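Clumen, the odds and ends set
Read me first

Hello! Clumen is my close-up picture set of household bits, mostly fabric, with whatever small things happened to be lying on or beside it. I started it in December because I wanted textures you could nearly feel, and it has grown to 200 pictures. Terence Fairclough sorts them with me on a Friday, usually over too much tea.

A few to give you the flavour:

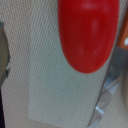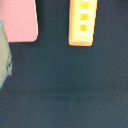
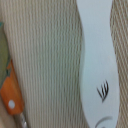 What's in the folders

There are 3 folders. "Cloth" is the big one, with 107 pictures in it, and covers ribs, twills, dots and anything with a weave worth squinting at. The beige ribbed fabric in the third picture is my favourite sort of thing, all those fine ridges bending gently to the right (I could look at ribbing all day). "Plain" is for smooth or flat surfaces, so the dark navy one with its pale specks lives there. "Bits" is for pictures where an object steals the show, like the glossy red one up top.

Labels

I label by colour and feel first, and only name a thing if I'm sure of it. The pink piece in the second picture is down as "pink, rounded corner" and that's all it's getting. Black pen strokes go under "marks", even when they look a bit like eyelashes!

Known niggles

Beige and cream got muddled early on, and Stepan Kushnir is still putting that right. There are 2 spellings of grey in the label file. Please don't fix them by hand, as the Ladstead copy still expects both.

Using it

Help yourself for anything friendly. If you spot a wrong label, send me the picture number and what you'd call it instead.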